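Charging Small Batteries from a Folding Solar Panel
Student project report, Zarmeena Memon
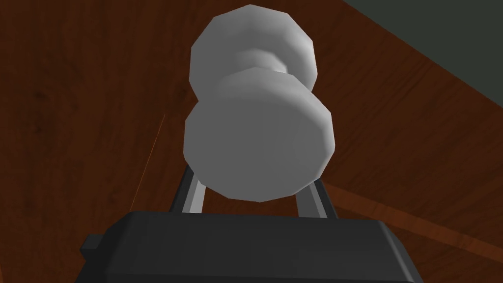
The purpose of my project was to find out if a folding panel can keep a small battery charged during a camping weekend, and which charge controller is better for this use. My family goes camping in May every year and we always come home with an empty battery. My father says the panel is too weak. I wanted to check if this is true.

1. Equipment

The panel is a Dotano folding model with four sections. It was bought second-hand and one of the corner eyelets is missing, but the cells are in good condition. I compared two charge controllers, the Vamex and the Lemaire. The Vamex is the simpler one and has only a green and a red lamp. The Lemaire has a small display which shows voltage and current. The battery is a sealed lead-acid type from Fulon, and it was the same battery in all tests.

For the load I used a string of camping lights and a phone charger. I measured with the multimeter from our school laboratory.

2. Method

I made the measurements on seven days, on the flat roof behind our building. In the evening I let the lights run until the battery reached the voltage where I decided to stop. In the morning I connected the panel and wrote down the battery voltage every hour until late afternoon. The controllers were changed every day, so that one of them did not get all the good weather.

The panel was lying flat in the first tests. Later my teacher advised me to lift the back edge toward the sun, and I used two bricks for this. I have marked these days separately in my table, as they cannot be compared directly with the others.

3. Results

On clear days both controllers brought the battery back to full before the afternoon was over. The difference between them was small. On cloudy days the Lemaire was better, and the battery was full on one of these days also. With the Vamex the red lamp stayed on until I stopped the test.

The position of the panel had more influence than I expected. With the bricks, the morning current was clearly higher, and at noon there was less difference. Shadow was the biggest problem. When the shadow of the chimney covered only one section – a quarter of the panel – the current fell by more than half.

4. Problems

One test had to be repeated. The clamp on the negative cable was loose, and I noticed it only after lunch. I also did not measure the temperature of the panel, although I had read that hot cells give less power. I would include this if I did the project again.

My cable was also quite thin and long. I think some voltage was lost there, but I calculated this loss only at the end and did not test a thicker cable.

5. Answer to my question

The panel is strong enough for our lights and one phone. In my opinion the empty battery comes from the place where we put the panel, which is usually beside the tent and under a tree. For our family I would choose the Lemaire controller, mainly for the display. My father has agreed to try it with a longer cable on the next trip.

Report handed in on January 14, 2023.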